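I'm looking for 35 people who'll let me bug them about breakfast - and yes, you get paid for it!

Some background. I write a small newsletter called Pondow, mostly recipes and rambling, and last August I asked readers what they eat before they leave the house. I got 142 replies and I still think about them. Cold rice with an egg. Half a sleeve of crackers over the sink. So now I'm turning it into a proper book with the folks at Garau, and I need way more detail than a one-line email can give me.

What you'd do: keep a breakfast diary for four weeks. Write down what you ate, when, where you were sitting (or standing, no judgment) and who else was up. A couple of sentences a day is plenty. Then we talk on the phone for an hour or so, and I'll ask nosy questions about your grandmother's toast. 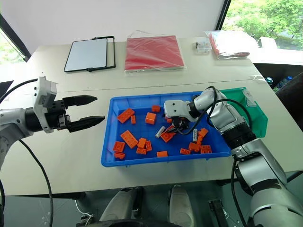
You'd get $225 when the diary is done, plus a copy of the book. You can be anywhere in the US, and I'd love to hear from night shift workers, new parents and people who swear they never eat before noon. You don't have to cook well. Please don't start making fancy omelets on my account - I can tell.

You do need to be 18 or older and okay with me quoting you under a made-up name. Paper diaries are fine, I'll mail you one with a stamped envelope.

To sign up, hit reply and tell me what you had this morning. I read them all, usually before 7 a.m. with cold coffee.

1,535 shares
35 comments

Related
The Prudby oatmeal argument, continued
What I ate on the train to Willems
Reader mail: jam or no jam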